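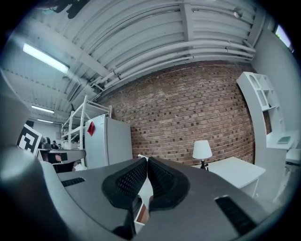 Inventario de la sala de ladrillo, local de Pludemier

Versión 2
Publicado el 15 de julio de 2019
Mantenimiento: Edmund Malinowski

Contenido

Este repositorio reúne el inventario del local que Pludemier ocupa en Dolumport: una sala amplia con pared de ladrillo rojo, techo acanalado pintado de blanco y mobiliario blanco de distintos tipos. El inventario recoge los acabados, las instalaciones a la vista y los muebles. Se hizo para planificar el repintado y la redistribución de agosto, y se sigue usando para saber qué hay y en qué estado está.

La tabla principal tiene 801 filas. De ellas, 176 corresponden a muebles. El resto se reparte entre paredes, techo, conductos, suelo, puertas y accesorios fijos.

Archivos

elementos.csv: tabla principal, una fila por elemento.
muebles.csv: los 176 muebles, con medidas y ubicación.
acabados.csv: pinturas, ladrillo, juntas y revestimientos por zona.
conductos.csv: tramos de tubo, sujeciones y cajas de registro.
zonas.txt: nombres de las zonas y sus límites.
cambios.txt: historial de correcciones.

Todos los archivos están en UTF-8. El separador es el punto y coma, porque las notas llevan comas. Los decimales se escriben con punto. Si se abren con una hoja de cálculo configurada en español hay que indicar el separador decimal al importar, o las medidas salen como texto.

Campos de elementos.csv

id: identificador numérico. No se reutiliza aunque el elemento se retire.
zona: código de zona según zonas.txt.
tipo: pared, techo, conducto, suelo, puerta, mueble o accesorio.
color: color dominante, en palabras.
estado: bueno, aceptable, reparar o retirar.
altura_cm: altura del borde inferior respecto al suelo. Vacío si no se midió.
fecha_revision: mes y año.
nota: texto libre.

Campos propios de muebles.csv

ancho_cm, fondo_cm, alto_cm: medidas exteriores, con los cajones cerrados.
ruedas: sí o no.
fijado: sí, si está atornillado a la pared o al suelo.
destino: zona prevista después de la redistribución.

Pared de ladrillo

El ladrillo es visto, de tono marrón rojizo, con juntas más claras. Hay piezas más oscuras que otras repartidas por el paño. No se registran como defecto: en la versión 1 aparecían con estado "reparar" y eso daba una superficie de obra que no correspondía. Ahora solo llevan "reparar" las piezas partidas y las juntas que se deshacen al pasar el dedo.

La pared se dividió en paños de dos metros contados desde la puerta de entrada. El último paño es más estrecho que los demás y conserva el mismo sistema de numeración. Este ladrillo no se pinta. Cualquier estantería que se apoye en él debe ser autoportante, y quien necesite taladrar tiene que hacerlo en la junta.

Techo

Paneles acanalados, pintados de blanco igual que las vigas. Las acanaladuras acumulan polvo y conviene limpiarlas antes de mover los muebles a su sitio definitivo. En acabados.csv, el campo nota indica los paneles con pintura levantada. Las vigas tienen identificador propio y no se suman a la superficie de los paneles.

El repintado se hará con el mismo blanco mate. Tkachuk suministra la pintura y guarda la referencia del lote anterior. Si el lote nuevo no coincide, se empieza por el lado de la puerta, donde la diferencia se nota menos.

Conductos

Por encima de la pared de ladrillo, junto al arranque del techo, corren en paralelo varios conductos blancos sujetos con abrazaderas pequeñas y oscuras. Cada tubo se registra por tramos, de caja a caja. Las abrazaderas tienen fila aparte: 96 en total para toda la sala.

Las abrazaderas no se pintan. En la reforma anterior se cubrieron algunas y después costó abrirlas sin marcar el tubo. Antes de pintar el techo se protegen con cinta y se retira la cinta el mismo día.

Mobiliario

Casi todo es blanco, aunque de series diferentes, y los blancos no coinciden. El campo color distingue tres valores: blanco, blanco cálido y blanco grisáceo. La clasificación se hizo a ojo, con las luces encendidas, y puede fallar entre los dos últimos.

Las mesas de la serie Cero tienen patas regulables; su altura se anotó en la posición más baja. Los armarios con puertas se midieron cerrados y hay que dejar delante el espacio de apertura, que no figura en la tabla. Las sillas apilables se cuentan una a una.

Los muebles con destino vacío se quedan donde están. Los que llevan estado "retirar" salen de la sala antes de empezar a pintar.

Cómo se tomaron los datos

Las medidas de hasta tres metros se tomaron con cinta métrica y las demás con medidor láser. Se redondearon al centímetro. El techo se midió desde una escalera en dos puntos por panel. El estado lo asignó una sola persona en toda la sala para que el criterio fuera el mismo.

Limitaciones

No se registró lo que hay dentro de los armarios y cajones.
Los objetos personales y el equipo de trabajo quedan fuera del inventario.
No hay datos sobre el cableado que va por dentro de los conductos.
La zona junto a los radiadores se midió con muebles delante y las longitudes pueden tener hasta dos centímetros de error.
Las alturas de los accesorios del techo faltan en varias filas.

Cambios respecto a la versión 1

Corregido el estado de los ladrillos oscuros.
Separadas las vigas de los paneles del techo.
Añadido el campo fijado en muebles.csv.
Eliminadas filas duplicadas de sillas.
Unificados los nombres de zona, que mezclaban mayúsculas y minúsculas.

Uso y correcciones

Los datos se pueden copiar y modificar citando el repositorio. Para corregir una fila, indicar el id, el campo, el valor actual y el propuesto. Si es una medida, añadir con qué se tomó. Las correcciones se revisan en la sala antes de aceptarlas y quedan anotadas en cambios.txt con las iniciales de quien las envió.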